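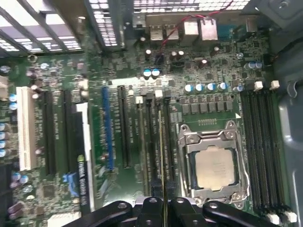
11/08/2020
By Leanne Rowbotham

Prasanna Kodikara keeps a bin of dead computers next to his desk, and he would like a machine to take them apart. He has wanted this for most of the time he has worked at Stolluvgate, a repair and refurbishing shop that takes in office desktops by the pallet, fixes the ones worth fixing and strips the rest for parts. He runs the bench where the stripping is done. For the last 14 months he has also run the shop's trials with a robot arm.

I asked him first whether it works.

"It does some of the job," he said. "If you ask me whether I could send people home and leave it running, no. If you ask me whether it has ever taken a part out of a computer without a person touching it, yes, plenty of times. Those are two different questions and people tend to hear the answer to the second one and think it was the first."

The job he has in mind is an ordinary one. A used desktop comes in, the side panel comes off, and a person takes out whatever has value: memory, processor, add-in cards, drives. The board is checked and either put back to work or sent on with the scrap. A trained person at the Stolluvgate bench takes 6 minutes to go through a machine they have seen before. A model they haven't seen takes longer, mostly because of the screws and clips.

"None of it is hard for a person," Kodikara said. "We train someone in a couple of days. You show them the latch on a memory slot, you show them the lever on the processor socket, you tell them not to pull on a card until they've looked at the end of it. After that they mostly teach themselves."

Teaching the arm has gone differently. Stolluvgate began with memory, which everyone at the shop assumed would be the easy part. The slots are long and straight, they stand in a row, and the latches at the ends are often a different color from the slot. A camera can find them. The trouble came with the latches themselves.

"You push a latch down and outward and it pops the stick up a little," he said. "A person feels that pop in the thumb. If it doesn't pop, you push again, or you push from a slightly different angle. You don't think about it. The arm pushed, and then it went to grab the stick as if the stick had come up. Sometimes it had and sometimes it hadn't. So you would get it pulling on memory that was still locked in."

The fix was to make the arm look again after each push, and to try a second time if the stick hadn't moved. That slowed it down. It also stopped most of the damage. Kodikara said memory is now the one step he would describe as reliable, on boards with enough room at both ends of the slots.

That last condition matters to him more than any other, and he came back to it several times. On a lot of desktop boards a long card sits close enough to the slots that the near latch can't open all the way. A person slides a fingernail in, or takes the card out first without being told. The arm has to be given the order of things.

"The order is the whole problem," he said. "Which thing comes out first so the next thing can come out. When we open up a workstation there might be a graphics card, another card beside it, cables going across, and the case wall right there next to the memory. A person reads that in a second. You look in and you say, all right, cable, card, memory. For the machine, every one of those is a separate question."

Cables are the part he is least hopeful about in the short run. A board doesn't move and a slot is always where it was made to be. A cable is wherever the last person left it. It can lie across the thing you want, or be tucked behind it, or be caught under a card edge. He has tried having the arm push cables to one side, with mixed results.

"It moves the cable, the cable comes back," he said. "Or it moves it and now it's on top of the other thing. We have one person who preps the cases before the arm gets them, and most of what that person does is cables. So is it automated? You tell me."

I asked about the processor, which seemed to me the most delicate step. He said it is both better and worse than people expect. The common sockets on the machines they see have a metal frame over the processor and a wire lever along one side. The lever has to be pressed down a bit, moved out from under its catch, and then swung up. It takes a fair amount of force. After that the frame lifts and the processor can be picked straight up.

"The arm is strong enough and it can repeat a motion very well, so the lever is all right once it has a grip on it," he said. "Getting the grip is the hard part. It's a thin wire close to the board, and you've got fingers that are wide compared to it. There are capacitors standing up near the socket and you can't lean on those. We bent two levers early on. We also knocked a capacitor over, and that was the end of that board."

And the processor itself?

"Picking it up is fine. Putting one back is where I don't let the arm near it. The pins are in the socket on a lot of these. If you come down crooked you've ruined the board and you may not know it until you try to start it. A person does that step, every time."

Fingers come up a lot in conversation with Kodikara. The arm has been through several sets. The first ones, bought from a supplier called Prillard, were made for boxes and bottles and were too thick to go between a card and a row of slots. The shop had a narrower pair made. Those reached further into a case but slipped on smooth plastic. The set in use now is a compromise, and he said so without much enthusiasm.

"Your hand is thin at the end and soft, and you can feel with it, and it can also pull pretty hard. We've got fingers that do one or two of those. I've stopped expecting one set to do everything. Maybe the answer is that it changes tools. People do that too. We use a plastic stick for half the clips in this building."

Light was another thing he hadn't planned for. The inside of a computer case is bright in one place and dark in another, depending on where the vents are and where the lamp is, and the arm makes it worse by reaching in over its own work. Bare metal shines back at the camera. Stolluvgate added a second lamp on the other side of the bench and had fewer missed grabs the same week. Kodikara said it was the cheapest improvement they made.

The shop is small enough that the question of jobs comes up at lunch. There are 7 people on the stripping bench. I asked if they worry.

"Some did at the beginning," he said. "Then they watched it for an afternoon. I don't say that to be mean about it. It's slow, and they could see it was slow. Now they mostly want it to do the boring models, the ones where we get a whole pallet of the same thing. They'd rather have the odd ones, where you have to figure something out."

Identical machines are where he thinks the arm will earn its place first. When a company replaces its office computers all at once, the shop may get a hundred or more of one model. The cases are the same, the cards are in the same slots, and most of the cables were routed the same way at the factory. On a run like that, with a person doing the prep, the arm has cleared memory from a full pallet with few stops. On a mixed pallet it stops all the time.

He has also been asked about homes. A customer, Goodall, that sells the shop's refurbished desktops wanted to know if the same kind of arm could one day be something a person has in the house, to put in more memory or swap out a drive. Kodikara told them he couldn't see it.

"How often do you open your computer at home? Once every few years, if ever," he said. "You wouldn't buy a machine for that. The chores people want done at home are laundry and dishes and picking things up off the floor. That's harder than what I'm doing. My computer case sits still on a bench, I know what's supposed to be in it, and I've still got somebody moving cables out of the way. A shirt is all cable, if you think about it."

He allowed that he may be wrong about the timing. Five years ago he would have said a camera couldn't find a memory latch on a board it hadn't been shown before, and now it usually can. The seeing has come along faster than the handling, in his view, and he expects that to continue for a while.

When I asked what he would tell another shop thinking of trying the same thing, he was practical about it. Start with one part and one model. Keep a pile of scrap boards to ruin. Have someone at the bench who knows the work, and let that person decide what counts as a good result.

"We had a consultant in from Bernetti who wanted to count every removal as a success if the part came out," he said. "I asked him to look at the slot. The part was out and so was one of the latches. For a scrap board, fine, who cares. For a board I want to sell, that's a failure. You need somebody in the room who knows the difference."

Stolluvgate plans to keep the trial going through the winter. The next step on the list is add-in cards, which means the screw at the bracket, the small catch at the far end of the slot, and a straight pull upward with both going free. Kodikara expects the screw to be simple and the catch to take months. There are several kinds of catch, and on a crowded board the card itself hides it from above.

"I do it by feel," he said. "I couldn't tell you what I'm looking at when I do it, because I'm not looking."

Last updated 11/08/2020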